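Workshop notebook, September, 4:10 pm
Narrow table, pale top, black metal legs
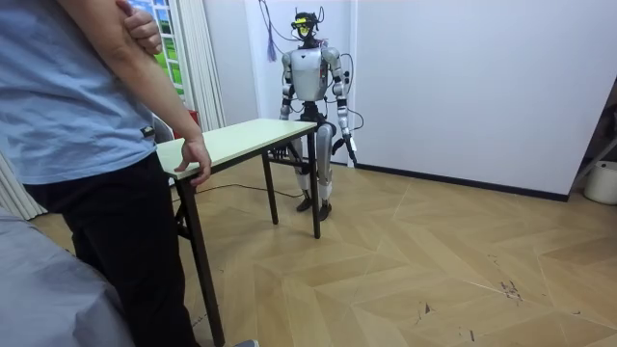

So I'm keeping this one! Isla wanted it swapped for the Boros bench, but the Boros is 100 cm long and eats the whole walkway (my hip remembers). I like the skinny legs and the crossbars, and a light top makes dropped screws so much easier to find. Still to do: felt pads, and a check with the level, as Hauke swears the floor dips near the door. Domnica has the good level. Ask her before she goes home.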